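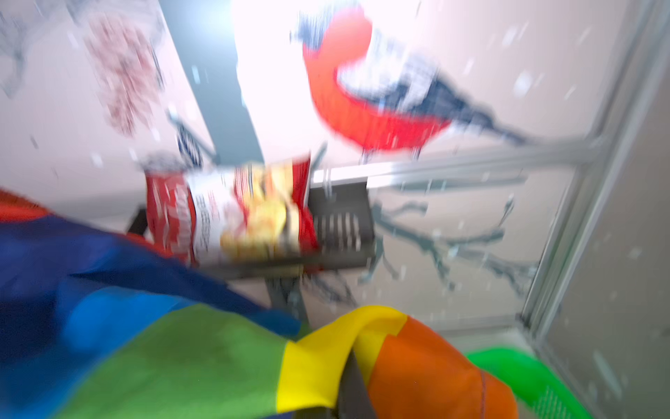

Is Villutari worth paying for if you own fewer than 20 rental units? Only if you file by property and do your own books. A landlord with one duplex will get the same result from a spreadsheet.

I run 17 units in Lindstead, mostly older duplexes plus one small walk-up on Omutness Street. Villutari replaced Carvalho, the desktop ledger I had used for five years. This review covers the standard plan at $28 a month, paid monthly, from March through the end of the summer. I did not test the tenant screening add-on.

## Setup

Import accepts CSV only. Carvalho exports dates with the day first, and Villutari reads them month first without a warning. Any date past the 12th is rejected, and the others go in wrong. I fixed the column in a spreadsheet and ran it again. The final import brought over 1502 transactions, and the closing balances matched my old ledger to the cent.

Security deposits need a separate pass. They come in as income by default and have to be moved to a liability account one lease at a time. There is no bulk edit for this.
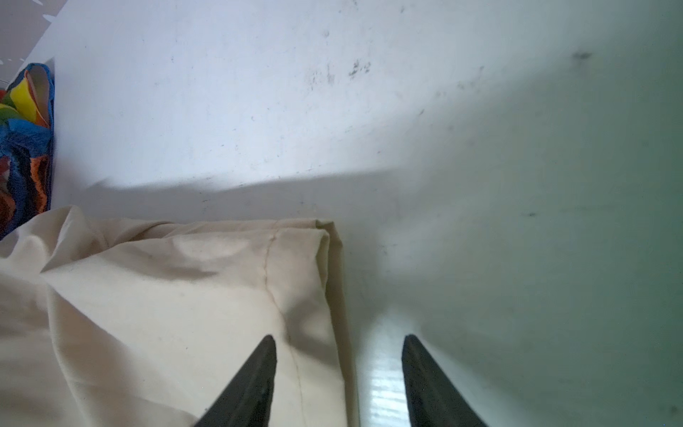 *A white surface with small dark smudges and specks.*

## Rent tracking

Each lease carries a schedule, a grace period, and a late fee rule. The fee can be flat or a percentage, with a cap. Partial payments are applied to the oldest balance first. You can change the order, but the setting is per account, so every building follows the same rule.

Bank matching works well when the deposit equals the rent. When two tenants in one unit pay separately, the second payment lands in a holding list and must be matched by hand. It does not learn the pattern. I had the same pair of payments in that list every month of the test.

## Expenses

Costs can be assigned to a unit, a building, or the whole portfolio. Shared costs split by unit count or by square footage. My insurance bill splits by square footage and the result agrees with my own figures. Water bills are less simple, as a vacant unit still takes a full share unless you mark it off the market.
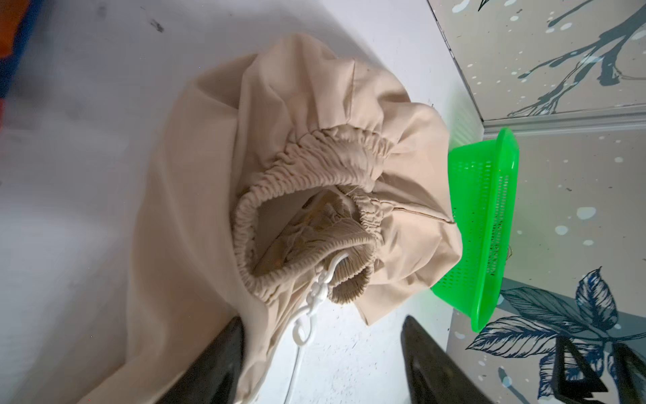 *Beige fabric bag with a gathered opening and a white plastic hook.*

## Reports

The profit and loss report by property is the reason to buy this. It separates repairs from improvements and keeps the original note attached to each line. The cash flow report is weaker. It leaves loan principal out unless the mortgage is set up as its own account, a step the setup screens skip.

Reports export to PDF and CSV. The PDF drops the memo column on letter-size paper. Landscape fixes it, though you have to choose landscape again each time. 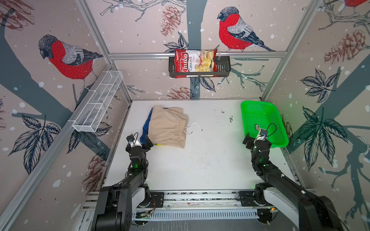
Depreciation is not included in any report, so I still keep that schedule in a separate file and hand both to my tax preparer.

## Support

I sent two tickets. The one on date import was answered the next morning with the right fix. The one on deposits got a link to a help page I had already read — then it was closed.

**Rating:** 3.5 out of 5. I am keeping the subscription through tax season and will update the bank matching section if the holding list changes.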